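**Photo licensing on the Zadgate relief blog**

**hruby_fan** · 28 November 2021
Which license covers photos in the food aid letters?

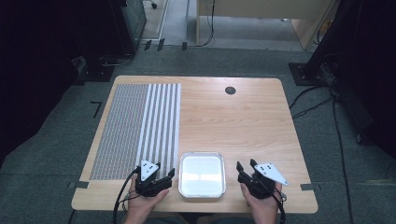

**mk491**
Credit and license are separate fields. Wurkano fills in only the credit. My test post, the one with the empty aluminum tray, got a credit and a blank license.

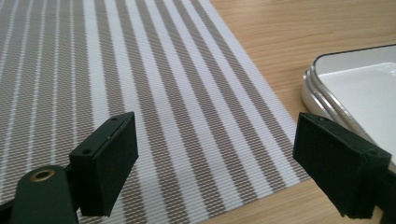 **tollan**
Disagree. Blank means the site default, CC BY.

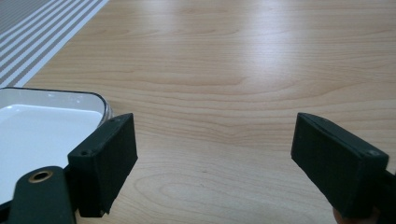 **mk491**
Only for posts after March. Older ones need written permission.

**hruby_fan**
Mine is older. I'll write to them.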